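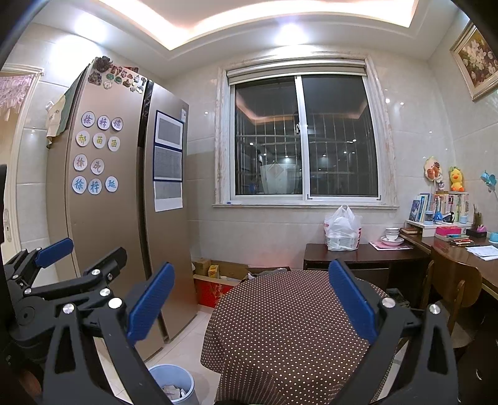
Prallum drops Hulley from breakfast show

gumleaf_8
Network confirmed it Fri 21 November. One statement, six lines, no apology to the people he was rude about.

Breredero
He apologised on air in March. Sacking him now is about ratings.

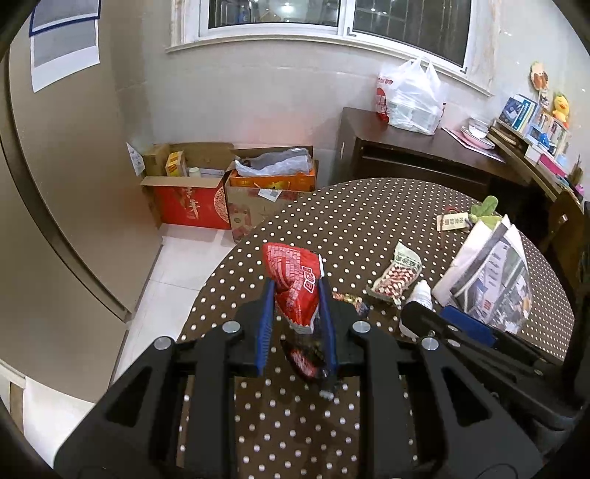
gumleaf_8
He read it off a card in 15 seconds. Doesn't count in my book.

tramstop14
Agree with Breredero. Gunn said worse and kept her program.

Fergus Mowat
Gunn wasn't on at breakfast with kids listening.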